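Teaching by Hand: Notes for Session 4
Instructor: Signe Thygesen. Lab: Mahfuz Gazi, Shanthi Patwary

Last session we steered the arm from across the room with the Wenel controller, and most of you found out how hard it is to pick up a cup with a joystick. Keep that feeling. It is the reason handheld grippers exist.

1. Two ways to show a robot something

Remote control: you drive the real robot and it records its own joints. The data fits the machine perfectly. It is also slow, and you will drive like a tourist in a rental van.

Handheld: you leave the robot at home and carry its fingers around yourself. You get natural speed and a decent sense of touch. The price is that your elbows can do things the robot's can't, and the recording will happily keep a move no arm on earth could copy.
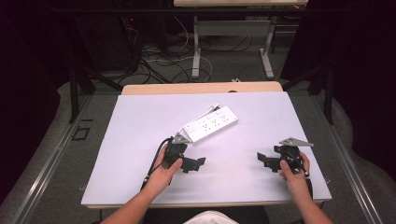 For the lab, you start every take from the same rest pose, fingers open, wrists level, and hold still while you say "start" in your head. Then move. Chun-hung Hsueh's group skipped the hold last March and spent a long evening trimming 249 clips by eye. Ask him how it went. Bring snacks.

2. What the policy gets to see

Your own eyes are a terrible guide here. You know where the object is because you looked at it on the way in. The policy knows what the wrist camera knows, and if the object slides out of view, then as far as the policy is concerned it has left the building.

So: approach in a way that keeps the target in view until the fingers are close. If you have to peek over your own hand to finish the grasp, throw the take away. 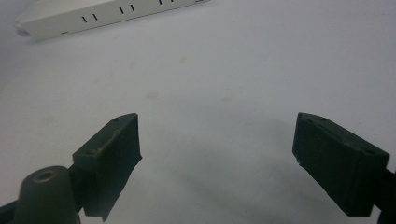 Fig. 2. Wrist view, fingers open, slotted white object at upper left.

3. Common ways to ruin a good demonstration

Hesitating. A pause to think gets learned as part of the task. Shanthi has a model that stops halfway to the object and ponders, very convincingly.

Being clever. If you grasp from the left in half your takes and from the right in the other half, the average is a grasp straight through the middle of nothing.

Fixing mistakes silently. A recovery is useful data, but label it. The Kullon script has a key for that (R, not Shift-R, which deletes the session).

4. For next time

Each pair records 118 takes of one task. Dilani Sarkar's set from the Bunting project has 1,427 and is on the course drive if you want to see what patience looks like. Write half a page on which of your takes you threw out and why. "It felt bad" is acceptable once.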